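Grasp planner picks the printed cartoons and misses the hem

Hi all! Our bed-making planner (Bastarel, two arms) keeps choosing grasp points on the pattern of the duvet, never the edge. Plain sheets are fine. Any ideas?
Stefaniia Hrynyshyn

Try a plain duvet.
Fredy Paucar

Oh, I know this one well! Your edge detector is seeing black outlines, so give it depth as well as color, and then:

1. Mask the mattress first and only keep candidates along the border where the two meet, with the left gripper pinching there. 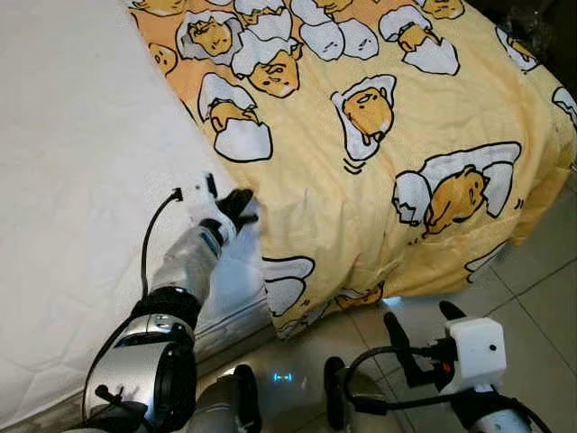 2. Average 3 depth readings before you commit (worth the wait, I promise).
Angharad Vaughan

Related
Cable snagging in the Trillwood simulator
Folding towels with 2 arms

Last updated: May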